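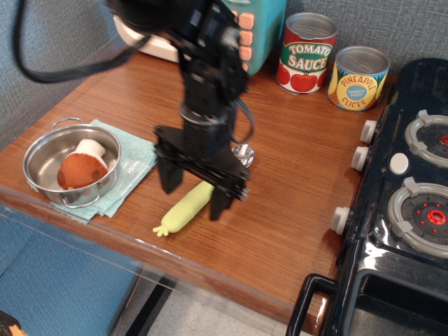
4. Working safely at the table

I've written this section for anyone who runs a shift on the table-top arm at Herkholm, and that includes you if you've done it fifty times. The first three sections got your arm bolted down and talking to the controller. Now we get to the part where fingers (yours and the arm's) share the same bit of tabletop, so please read it through once before you switch anything on.

A few words I use all the time, so we don't get muddled. "The arm" is everything from the shoulder joint to the wrist. "The fingers" are the two black ones on the gripper. "Props" are the toy food, the pot, the tins, the cooker and whatever else you set out. "Hold" means the arm is powered but won't take a command, and "off" means off at the wall.

4.1 Before you power up

1. Walk round the table and look underneath it. Push chairs well back so that a chair arm or a coat sleeve can't catch the stop button lead.

2. Follow the thick cable with your eye from the wall side to the upper joints. It should hang in an easy loop with some slack at the top. If it's pulled tight in the rest pose it will be far too tight at full reach, so let some out and clip it again.

3. Do the same for the thinner wire near the wrist. I like to move the wrist by hand through its whole turn with the power off, watching that wire the entire time. It takes a minute and it's the fault I find most often.

4. Check both finger tips for splits or sticky patches. Wipe them with a dry cloth. No sprays, please — Omid Soltani tried a kitchen one in May and we spent the afternoon peeling tape residue off a tin.

5. Press the stop button, try to wake the arm, and make sure it refuses. Release the button and write your initials in the table log.

Note: the stop test is done at the start of every session, even if the person before you left the room five minutes ago.

4.2 Setting out the props

Our house rules come from Yasaman Kordestani's notes for the Faltimdale site, and I've trimmed them a bit. They're good practice for any kitchen-type task.

1. Put tall, hard things at the back. Tins go along the wall, where the arm won't sweep through them on its way to something softer.

2. Keep the thing you want picked up on bare table for the first run. Soft toy vegetables are kind to beginners: if you come down a little low, they squash and you get a second chance. A tin won't do you that favour!

3. If a pot is going to be used as a container, put a folded towel under it. Metal on wood slides, and a pot that slides while the fingers are inside the rim is how you bend a finger.

4. Turn the pot so you know where both handles are before you start. Loop handles can hook a finger, so plan your way in between them.

5. Anything clear or very shiny needs extra thought. Thin plastic bags, spoons and polished pots can all fool the depth reading. Use them by all means, they're the sort of thing people have in real kitchens, but run them at the slow setting until you trust the result.

6. Leave the toy cooker where it is once you've logged the layout. Nudging it by a finger's width means its knobs aren't where the saved positions say they are.

Caution: never reach in to straighten a prop while the arm is live. Put it in hold first, wait for the light to go steady, then reach in from the side away from the wrist. I don't care how quick you are.

4.3 Coming down to the table

Most of our scrapes happen in the last bit of travel, so this is the part I'm fussiest about.

1. Bring the gripper over the prop at travel height and stop there. Have a look from the front, then from the side.

2. Open the fingers before you go down. The gap wants to be a touch wider than the prop, no more. A very wide gap looks safer and then you clip whatever is sitting next door.

3. Turn the wrist so the fingers close across the narrow part of the prop. With a long toy vegetable that means across the body, well away from the leafy end.

4. Drop to slow speed and come down. Watch whichever finger tip is lower, and stop while you can still see daylight under it.

5. Close gently. The force limit in the controller is set to 291 and it stays at 291. If a prop slips at that setting, change the grip point.

6. Lift straight up a little way and pause. If the prop swings or droops, set it down and try again.

Caution: if a finger tip touches the wood and the arm starts to push, hit stop. Don't try to drive it back up. The controller will be holding a load it didn't expect, and when it lets go it can jump.

4.4 If you've had to hit stop

1. Leave the button in and keep your hands back until the arm has settled.

2. Switch off at the wall. Support the upper joints with one hand as the power goes, as they will sag.

3. Clear the props from under the fingers, then swing the arm to its rest pose by hand.

4. Look at the finger tips and the wrist wire again, as in 4.1.

5. Write down what you were picking, how fast you were going and which way the wrist was turned. One line is plenty.

You may restart on your own after one stop. After 2 stops in a session, ring Rafsan Ranasinghe before you carry on. This isn't a telling-off, he just wants to see the layout before it gets tidied away.

4.5 Service points

The gripper wants fresh finger pads every 3,000 closes. The controller screen shows the count under Tool, and ours read 1,664 when I wrote this page, so the Herkholm pads have a good while left. Spare pads are in the Tellex drawer, second one down. Fit both together, even if only one looks worn, and reset the count before you close the panel.

Note: the cable clips are a separate part and aren't included in the pad kit. Ask Séverine Courtois if the bag is empty.

Section 5 covers saving positions and naming your layouts.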